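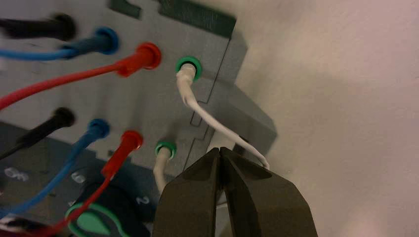 Photo: Hazel Whitfield / Flurar

Print this page | E-mail this page

The planner always thinks it has finished

Anyone who sells you a motion planner will show you an arm crossing open space. It's lovely, open space. I could watch it all afternoon. Then somebody hangs a cable in it and the software goes quiet for 12 seconds.

The panel we work on at Flurar has its jacks in pairs, black, blue, red and green, and every plug trails a lead. To our collision checker the panel is a neat box and the leads don't exist. We left them out in October, when Damian Marti pointed out that a cable changes shape every time you look at it and the planner would like it to please stop. So the gripper noses in among them on a path certified free of obstacles. I have signed that certificate myself.

The fashionable cure is more data. Our log folder holds 2,024 runs, and I've read enough of them to say that nearly 16 of the fields in each one are about the arm and none is about the cable. You can train on that until the building falls down.

I'd spend the money on duller things: a wrist view the planner is allowed to consult halfway through, a force limit set by someone who has snagged a lead, and a status message other than "success". Hazel wants "probably". I'd settle for that.

Contact: Flurar, Holline office | © Flurar | Back to top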